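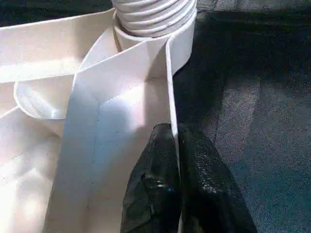

Notre projet de semestre porte sur la réédition de *Kesanport*, l'album que le groupe Domari avait enregistré puis laissé dormir chez le label Baneck. Nous avons écouté les bandes à 80 puis à 90 dB, en prenant notre temps, car il y a là-dedans de très belles choses ! Pour la pochette, nous avons voulu rester dans les blancs, un grand panneau mat à peine bleuté vers le bas, avec un cylindre strié qui rappelle (un peu, disons) les sillons d'un vinyle.

## Ce que nous avons retenu

La chanson « Mussa » existe en deux prises, et la seconde, à 103 battements par minute, nous a tous conquis : la basse y respire mieux et le refrain arrive sans se presser. Le tirage prévu est de 300 exemplaires. Il nous reste à finir les notes de livret, surtout celles de la face B.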